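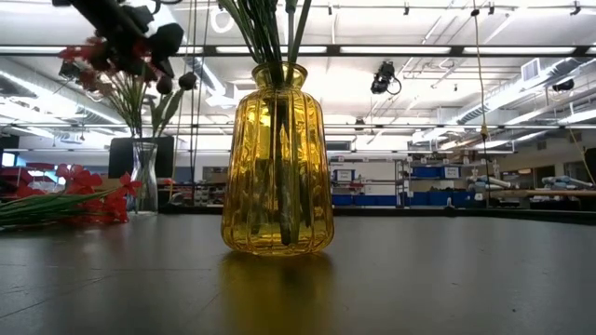 1/ Percepção de objetos transparentes: notas da equipe de software da Mellach

Iniciamos nesta sequência a publicação das notas técnicas referentes à versão de julho da nossa pilha de percepção e planejamento para manipulação. O tema é o vidro: vasos, garrafas, copos e o que se encontra dentro deles.

2/ A tarefa de referência é a organização de arranjos florais sobre uma mesa. O robô deve localizar os vasos, estimar a pose de cada um, identificar as hastes e planejar o movimento do braço sem tocar no que já está posicionado. A tarefa foi definida em conjunto com a Girard, responsável pelo planejador.

3/ O vaso amarelo com nervuras verticais reúne quase todas as dificuldades que nos interessam. O vidro é translúcido, as nervuras produzem realces fortes na parte superior do corpo, e as hastes no interior aparecem como linhas escuras e deformadas. O tampo cinza-escuro devolve ainda um reflexo amarelo logo abaixo da base.

4/ Na versão anterior, esse reflexo era incorporado à máscara do objeto. A altura estimada do vaso aumentava, a base era colocada abaixo do plano da mesa e o planejador rejeitava a cena por colisão inicial. O registro de erros indicava apenas "estado inicial inválido", mensagem que pouco ajudava o operador.

5/ A correção foi feita em duas etapas. O plano da mesa passou a ser estimado antes da segmentação, e toda região situada geometricamente abaixo dele é tratada como candidata a reflexo. Em seguida, o módulo Clorkine compara a região candidata com a imagem espelhada do objeto e decide pela exclusão ou pela manutenção.

6/ O segundo vaso, incolor, exige tratamento distinto. Quase toda a informação útil se concentra nos reflexos verticais das laterais, e o restante da superfície mostra o que está atrás. Quando há um painel escuro ao fundo, como neste caso, o contorno muda de contraste na metade superior. O detector de bordas anterior dividia o vaso em dois objetos.

7/ Adotamos, para vidro incolor, um ajuste de perfil de revolução. O módulo procura um eixo vertical e um par de contornos simétricos que expliquem boca, estreitamento e pé. O método não se aplica a peças assimétricas. Para essas, o sistema devolve uma caixa envolvente conservadora e sinaliza baixa confiança.

8/ Sobre a profundidade: os sensores ativos continuam a fornecer leituras pouco confiáveis em vidro. As leituras atravessam a peça e retornam o fundo ou simplesmente faltam. A orientação interna é descartar a profundidade dentro da máscara de vidro e reconstruí-la a partir da forma ajustada. O mapa original é preservado no registro, para auditoria.

9/ Flores e hastes. As hastes verdes são finas e se cruzam. Tentativas de segmentá-las uma a uma consumiam tempo excessivo de processamento e produziam identidades instáveis entre quadros. A representação atual é um feixe: eixo principal, raio variável ao longo do eixo e ponto de entrada na boca do vaso.

10/ O feixe é suficiente para o planejamento de desvio. Para a preensão de uma haste isolada, o módulo faz um segundo processamento, restrito à região próxima da garra. Esse segundo passo só é acionado a pedido do planejador.

11/ As flores artificiais vermelhas deitadas ao lado do vaso incolor são tratadas como obstáculo e como possível alvo, conforme o estado da tarefa. A mudança de papel é explícita no grafo da cena. Uma mesma entidade não pode ser alvo e obstáculo no mesmo ciclo de planejamento, regra que eliminou uma classe inteira de trajetórias incoerentes.

12/ Oclusão pelo próprio braço. Visto pela câmera fixa, o conjunto de braço e garra se sobrepõe às flores do vaso de trás. O filtro de autoimagem remove os pixels do robô com base no modelo cinemático, mas cabos flexíveis não constam desse modelo. Um cabo fino e curvo junto ao braço era classificado como haste.

13/ A solução provisória foi acrescentar uma margem de exclusão em torno dos elos, mais larga nos trechos com cabo aparente. Reconhecemos o custo: perde-se parte das flores reais próximas ao braço. Um modelo de cabo com parâmetros aprendidos encontra-se em avaliação e não integra esta versão.

14/ Fundo do ambiente. O teto com dutos, trilhos e faixas de luz branca e as estantes com caixas azuis permanecem no campo de visão durante toda a operação. Optamos por não mascarar o fundo manualmente. O sistema deve funcionar em salas que não conhecemos, e a máscara manual ocultaria falhas que o usuário encontraria depois.

15/ Avaliação. O conjunto de teste contém 3.312 quadros anotados, dos quais 424 foram classificados como difíceis por apresentarem vidro sobreposto a vidro ou oclusão pelo braço. As anotações foram revistas por duas pessoas, com arbitragem em caso de divergência.

16/ No conjunto completo, a falha por reflexo incorporado à máscara deixou de ser a causa predominante de rejeição no planejador. No subconjunto difícil, a causa predominante passou a ser a confusão entre cabo e haste, seguida pela estimativa incorreta da boca do vaso quando as folhas a encobrem.

17/ Latência. O ciclo completo de percepção leva cerca de 100 milissegundos na estação de referência. O ajuste de perfil responde pela maior parte desse tempo. Em equipamentos com menor capacidade, recomenda-se reduzir a frequência de atualização das peças estáticas e manter a do braço.

18/ Planejamento. O planejador da Girard recebe agora, além da geometria, um valor de confiança por objeto. Com confiança baixa, a distância mínima de afastamento aumenta e a velocidade máxima é reduzida. Os limites são configuráveis por arquivo e ficam gravados no registro de cada execução.

19/ Compatibilidade. O formato do grafo da cena passou à versão 3. Arquivos gravados na versão anterior podem ser lidos, porém sem o campo de confiança, que assume o valor mínimo. Esse comportamento é intencional. As equipes que dependem de trajetórias idênticas às antigas devem fixar a versão anterior até a revalidação.

20/ Limitações conhecidas: vidro com gravação profunda, peças tombadas, nível de água visível através do vidro e iluminação que varie durante a execução. Solicitamos que registros desses casos sejam enviados com o mapa de profundidade original e o arquivo de configuração. Capturas de tela isoladas não permitem reproduzir o problema.

21/ A ferramenta de inspeção Kerkberg foi atualizada em paralelo. Passa a exibir, lado a lado, a máscara bruta, a máscara após a exclusão do reflexo e a forma ajustada, com o motivo de cada decisão. As mensagens do planejador foram reescritas e indicam agora qual objeto originou a rejeição.

22/ A documentação de migração está disponível no repositório, na pasta de notas da versão. Dúvidas sobre o ajuste de perfil devem ser abertas no canal de percepção; dúvidas sobre afastamento e velocidade, no canal de planejamento. A próxima sequência tratará da calibração entre câmera fixa e base do braço.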